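Two Left

The dumplings had been in the glass dish since before she came downstairs. There were two of them. 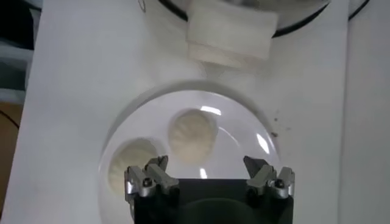

Her brother said from the hall that they were hers if she wanted them, he had eaten nine already and felt it. She said nine was a lot. He said their mother used to put away 11 on New Year's and then ask about cake.

She sat down at the white table and did not eat. The lease papers from Vamthorpe were in her bag and she would have to bring them out at some point. The house was to be empty by the end of April. He knew that, more or less, but he had not seen it written down with a line for his name under it.

"Did you pleat these?" she said.

He said he had. It had taken him most of the morning. The first batch came open in the water, so he threw it out and started over with less filling. Their mother could do 24 pleats to a dumpling without looking at her hands. He had tried to count his own and lost track every time.

"They look all right," she said.

"They look like hers if you don't know hers."

He came in then and took the other chair. He had flour on his sleeve up to the elbow. For a while they talked about the van, and whether the dresser would go through the back door, and who had the key to the shed. He thought she had it. She thought it was on the hook, but the hook had been taken down with the shelves.

She pulled the dish closer and ate the first one with her fingers. It was pork and cabbage and it needed salt. The dough was thick at the top where the folds met - hers had never been thick there - and she chewed it for a long time.

"Well?" he said.

"Needs salt."

"That's what I thought."

She got the papers out of her bag and put them on the table, face up. He read the first page and turned to the second. Then he asked if she had a pen. She did not, so he went to look in the drawer by the stove, and she could hear him moving things around in there, rubber bands and batteries and old menus.

She left the second dumpling for him.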